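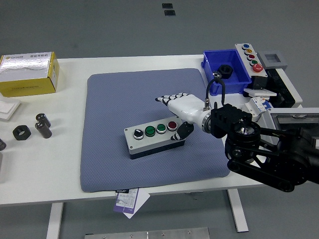
Two green buttons and a red one, on the blue-gray mat.

I moved to Dostitz in January and I am still learning how to do laundry in this town. My flat has no washing machine, so every second week I carry my bag to the laundromat near the tram stop. The walk is 300 metres, and in winter it felt much longer.
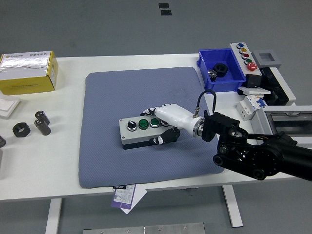
At first I was shy to ask which soap is the right one. A lady showed me that I should use only half a cup, and my shirts have a nicer colour now. I also learned to bring a book, as the dryer is slow and the chairs are near the window, with good light.

On 3rd July I finished a novel there, all 311 pages of it, and I stayed two minutes longer than my towels needed. My neighbour wants to sell me her old washer. I have not answered her yet.

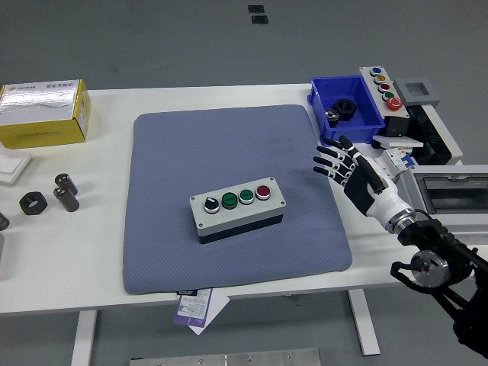 The gray control box again, with the hand upright beside it.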